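# Manzano Study Desk and Matching Door Cabinet

Item 519. Supplied by the Plamville Furnishings Office for reading rooms, staff offices, and shared study areas.

The Manzano set consists of a writing desk and a white-door cabinet, ordered together or separately. Both pieces were added to the standing list in October, replacing the Akar line, and may be requested by any department with an approved room plan. Existing Akar desks remain in service and need not be exchanged before their normal replacement date.

## The cabinet

The cabinet door is white and carries a slender black handle with a slight satin sheen. The handle is a narrow, flat strip, curved at the top and apparently joined to the door by a small silver metal fitting. It may be ordered on its own as a replacement part.

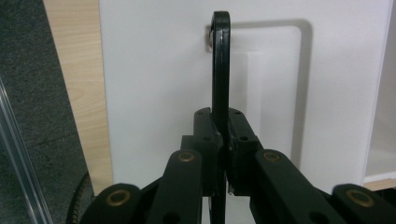

Macarena Vidal

Departments replacing an older handle should check the spacing of the existing holes before placing an order. The fittings supplied with the Manzano do not match those of the Akar cabinets, and a door that has been drilled for one should not be drilled again for the other. In such cases, please request a new door.

Handles are to be tightened by hand with an ordinary screwdriver. Power drivers have stripped the threads on several doors in the east building and are no longer permitted for this work. A handle that turns or shifts under light pressure should be reported to the Furnishings Office and left in place until it has been seen.

The cabinet is delivered assembled. The door may be hung on the left or the right, and the side must be stated on the order form. Changing the side after delivery is charged to the receiving department.

## The desk

The desk surface is a pale beige, close to cream, with soft, wavy grain in a slightly darker tan. In places the grain opens into broad looping bands. The pattern varies from one desk to the next, and requests for a matched pair cannot be accepted. The tone was chosen to sit comfortably beside white cabinet doors and to keep a room bright without the glare of a painted top.

| Detail | Manzano desk |
|---|---|
| Depth | 26 inches |
| Width | 60 inches |
| Delivered as | 2 cartons |
| Assembly | By Furnishings Office staff |

Departments that keep computers on the desk throughout the day are asked to allow clear space in front of the equipment for handwriting. Cable openings are not cut as standard. Where one is needed, its position must be marked on the room plan, measured from the rear left corner.

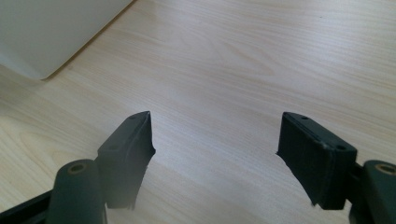
Sibusiso Adams wrote to ask whether a desk pad is required, as it had been with the Akar desks, and added that the staff in his room would prefer to do without one because the pads curl at the corners and collect crumbs. A pad is not required. Departments may continue to use the pads they have, provided that these are lifted and the surface beneath is wiped once a week.

## Care of the surface

Wipe the desk with a soft cloth dampened with plain water, following the direction of the grain, and dry it at once. Bimine surface soap may be used on ink or food marks. Scouring pads, bleach, and furniture polish must not be used. Polish leaves a film that attracts dust and makes later repairs to the finish difficult.

Cups should stand on a coaster. Adhesive labels, including inventory labels, belong on the underside of the desk near the front left leg and should not be placed on the top.

Scratches that cannot be felt with a fingernail are treated as normal wear. Deeper marks should be reported with the room number and the position of the desk in the room.
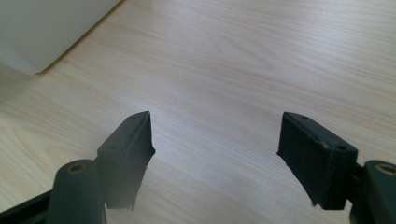
**Encarnación Sotomayor**
Head of Furnishings

Orders are accepted on the standard form, signed by the department head. Please list desks and cabinets on separate lines, even when they are intended for the same room. Replacement handles are listed under parts and do not require a room plan.

Rooms must be cleared along the delivery path by eight in the morning. Staff who assemble the desks will remove the cartons and packing material. They will not move existing furniture, which must be arranged in advance through the Moving Desk.

Departments wishing to examine the set before ordering may arrange a visit with Candela Gallardo at the Furnishings Office.

Page revised November 18, 2020.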